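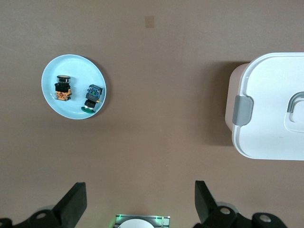

Push-button switch

A push-button switch is a manually operated control device that opens or closes an electrical circuit when its actuator is pressed. Industrial types are used on control panels, machine enclosures and pendant stations, and are usually built from separate parts that are joined at installation: an operator, a mounting body or collar, and one or more contact blocks.

Construction

The operator is the part that faces the user. It consists of a cap, a plunger, a return spring and a bezel, and passes through a round hole in the panel. A threaded neck behind the bezel takes a ring nut, which clamps the operator against the panel with a gasket between the two. The hole size is set by the product series, and operators of different diameters are not interchangeable.

The contact block sits behind the panel and carries the electrical terminals. In modular designs it clips or screws to the mounting body, so a worn block can be replaced while the operator stays in place. Blocks may be stacked or set side by side. Travel and operating force increase as blocks are added, and manufacturers state a maximum number for each operator.

Operator types

Flush operators have a cap level with the bezel or slightly below it. They resist accidental operation and are common for start functions.

Extended operators stand above the bezel and are easier to find by touch.

Mushroom operators have a broad head, wider than the neck, that can be struck with the palm. A red mushroom head on a yellow background is generally reserved for emergency stop. Heads in green, black and other colors are used for ordinary functions such as cycle start, frequently in two-hand control stations.

Operators are further divided by action. A momentary type returns to rest when released. A maintained type stays in position until pressed again, turned or pulled, depending on the mechanism.

Contacts

A normally open (NO) contact closes when the button is pressed. A normally closed (NC) contact opens. Under the usual terminal numbering, NC contacts end in 1 and 2 and NO contacts in 3 and 4. Housing or plunger color may also indicate the contact type, but the color codes differ between makers, and the printed marking should be followed.

Stop circuits normally use NC contacts, so that a broken wire has the same effect as pressing the button. Emergency stop devices require direct opening action, in which the contacts are separated by a rigid link to the actuator and do not depend on a spring.

Terminals

Screw terminals with captive clamps remain widespread. Spring terminals are used where vibration is expected. Stranded conductors are often fitted with ferrules before insertion.

Inspection

With the supply isolated and the wiring disconnected, a contact block is checked with a continuity meter in both the rest and pressed positions. Intermittent readings suggest worn or dirty contacts. Discolored plastic near a terminal can be a sign of a loose connection.

See also

Selector switch
Limit switch
Pilot light
Two-hand control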